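Jun 5, 2011 – ring shop notebook, Hutarmont

Second day back on the ring after the Grostutport show. Chidubem signed it in with "no issues," and then in the remarks box wrote three issues. Copying them over in order of how much I care.

Middle rope, hard camera side, has gone soft. I leaned on it and it gave like a garden hose. The tag match used that side for everything, including a man of considerable size who likes to sit on the middle rope and yell at people for most of his working night. Took up two full turns on the turnbuckle and it came back, but the thread is nearly out of room. Rewrap or replace before August. I'd say replace. Hiltard will say rewrap, and he signs for rope.

Boards: 12 out and back in, one swapped. The bad one was under the spot where the Iordache kid does his backdrop, and it had a crack running with the grain for most of its length. He told Uchenna the ring felt "springy" that night. Yes.

Canvas is fine apart from the stain, which is fine too if you like that sort of thing. Tried the cold water and soap again. It is now a larger, paler stain.

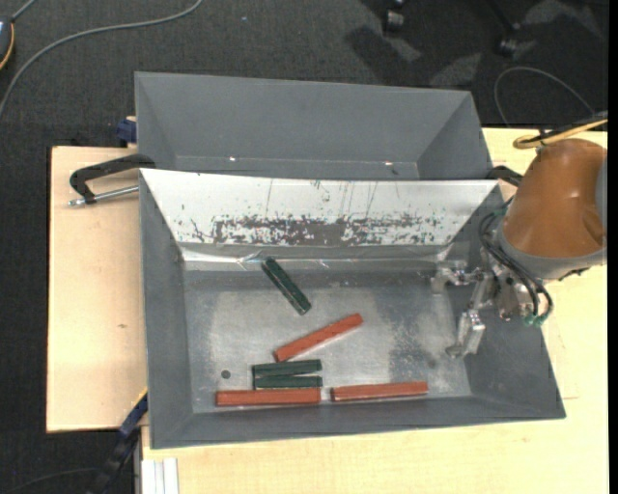 Spring tension next. Chidubem wants it softer because the boys complained, and I want it left alone because the boys always complain. Before I touched anything we dropped the sandbag from the second rope in the center and at each corner and listened. Center is loud and even. Northeast corner has a clack in it that I don't love. Pulled the skirt and found the crossbeam seat packed with tape, old tape, at least two colors of it, from some earlier genius. Cleaned it out and reseated the beam. Clack is now a clunk. Uchenna says the crowd will think it's a harder bump, so possibly we've improved the product.

On the subject of noise: the office sent over a note that the Grostutport gate was 2,593 and that the people up top couldn't hear the falls. They'd like a microphone under the ring. We have a microphone under the ring. It was switched off at the pack, and I have written ON next to the switch in marker, with an arrow.

Corner pads: the red one still rides up. Laces are too short after the last repair, which was mine, so no comment. Uchenna relaced it with a longer cord and it stays put now unless somebody gets thrown into it.

Ring steps weighed for the truck sheet, 261 pounds the pair. Last year's sheet had them a good deal lighter, and I think somebody wrote down one half of the set and went to lunch.

Still to do:
Order rope (ask Hiltard after he's eaten)
Spare turnbuckle hooks, we're down to 2
Grease the northwest post, it stuck again on teardown
Find out who has the long pry bar

Chidubem just came by to ask if the ring is softer yet. Told him yes. He bounced on it a few times and said it was much better. Springs have not been touched.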